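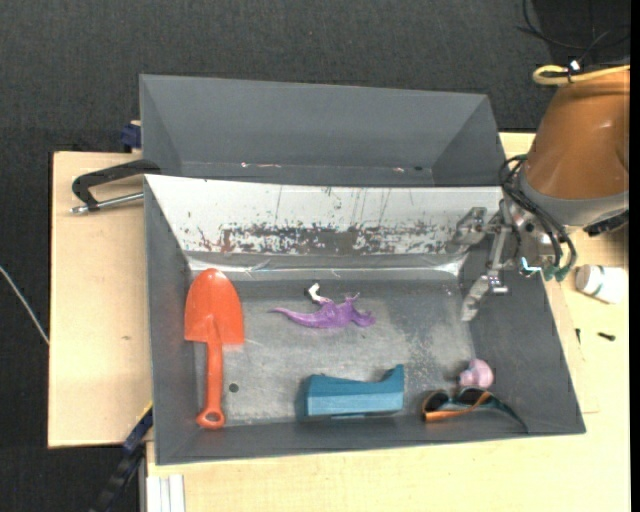

I have been going around in circles on this for most of a week, so I'm hoping somebody kind on this board has been through it already. Our small lab does bin picking trials, and I've been asked to write the house rules for how a trial gets set up, started and stopped, so that two different people can run the same session and end up with something we can compare. Up to now it has all lived in people's heads. Hanrahan, the shop we share a floor with, has a proper binder for their machine and I was hoping to borrow the shape of it, but theirs is for moving the same part over and over, and ours is for a mixed lot like a shovel, a tape dispenser, sunglasses and a couple of small toys, all lying however they landed. Their pages on part orientation are no use to me at all!

What I have so far, on one sheet:

Objects are tipped in from a tub, not placed by hand.
The bin is clamped before the arm is powered.
One person runs the session, and that person has the stop button.
Nobody reaches into the bin until the arm is in its rest position.
A session is 200 picks, then a break.

My questions are these. How fussy should I be about the state of the bin? Ours has seen a lot of use and the back wall is badly worn, and one camp here wants to repaint it before we start counting anything, while the other camp says leave it alone. Second, is it reasonable to allow loose things on the table beside the bin during a run? And third, how do you word the rule about reaching in so that people really follow it? I have written that one 3 times now and it still sounds like a scolding.

We use the Itero scheduler for the sessions, if that matters to anybody. Thank you for reading all this, I know it's long.

Posted by the original asker, 6th December

ANSWER 1 (marked as helpful)

Welcome, and please don't apologize for the length, mine is going to be worse. I looked after a picking cell for nine years before I moved over to training, and I've written this same sheet more than once, badly the first time.

On the bin: leave the wall as it is, and write down how it is. Scratches and chipped patches and shiny spots can all matter to a vision system, and if you repaint halfway through a study you've got two studies. Take a photo of the empty bin at the start of each day from the same spot and keep it with the results. If you must repaint, do it between studies and put the date on the sheet. The one thing I'd fix right away is anything sharp or peeling that could snag a finger or a gripper pad.

On the table: I'd keep it clear, and I'd be stricter about that than you probably want to be. I can see a white bottle on its side next to your bin, and what look like a couple of screws by it. Small hardware is what would bother me most. It gets knocked into the bin and then you have an object nobody meant to have in the count, or it gets picked up on a sleeve and you spend your lunch wondering what it fell out of. Put a shallow tray somewhere outside the arm's reach and make "table cleared into tray" a line that gets initialed before power on. Same goes for cables. Walk the arm slowly through its whole range once, with your hand on the stop, and watch the cable bundle the entire time to see whether it drags or catches on the bin rim.

On reaching in: a rest position by itself isn't enough, and I would change that line today. An arm that is sitting still may just be waiting for its next command. Ours read "Stop pressed, light checked, then hands." Six words, on a card at eye level. People followed it much better than the paragraph it replaced, I think mostly as they could say it out loud to each other without feeling silly. Whoever is reaching should be the one holding the stop, or should at least hear the other person say "stopped." And your real risk assessment needs to sit behind the card, done by whoever is responsible for safety at your place, with the manual for your particular arm open on the desk. A card is a reminder and it can't stand in for guarding or a proper protective stop.

One more, which you didn't ask about. Decide now what counts as a pick. Lifted clear of the bin? Held for two seconds? Put down where it was meant to go? We had a lovely argument in March over a pair of glasses that came up by one arm, swung, and dropped back in, and both people had scored it differently in good faith.

ANSWER 2

We just use the Cornine checklist template and change the names on it. Works fine. Clamp everything down.

ANSWER 3

Agree with nearly all of the first answer, but I'd go easy on the tipping rule. Tipping from a tub is good for variety, only it does tend to put the heavy things in the same corner if the same person always tips from the same side. At Grurnus we alternate sides and write L or R in the margin. It costs nothing and has saved us at least one long email thread.

Also check your 200 against how tired people get. We stop sooner than that if there's a lot of resetting by hand, and the notes are much easier to read for it.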